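**Before the cold properly sets in**

Thank you to everyone who wrote back about the April clear-out – the replies kept me company through a very wet week, and I have read every single one (Muthoni Koech, yours twice). So many of you asked about bedrooms that I thought I'd stay with them a little longer, and with dark knitwear in particular, which does love to hide in a heap.

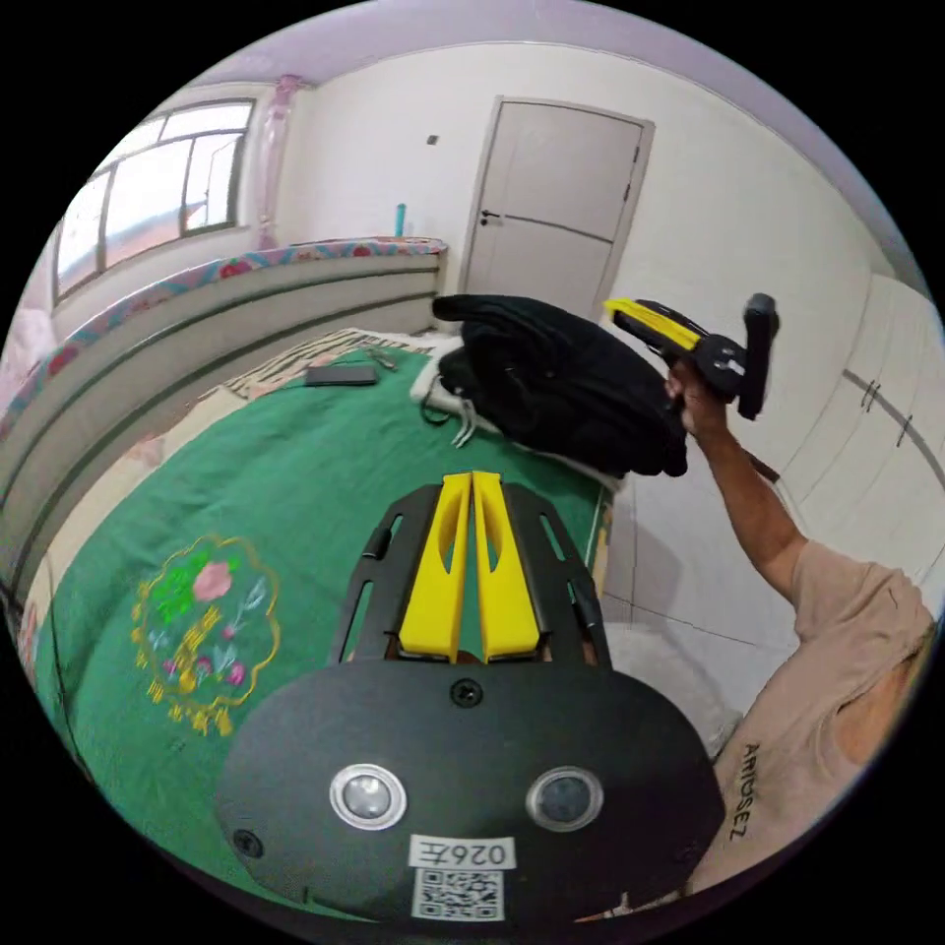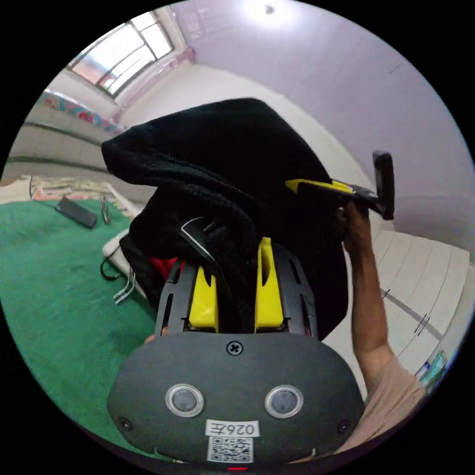 My own habit is to use the bed as a table. Smooth the blanket first, bring the jumpers over one at a time, and give each a gentle lift by the shoulders before you fold it. Thick ones go at the bottom of the pile, and I do check the pockets – I once folded away a bus pass for 4 months! Iara Yáñez will be writing about scarves and gloves next time.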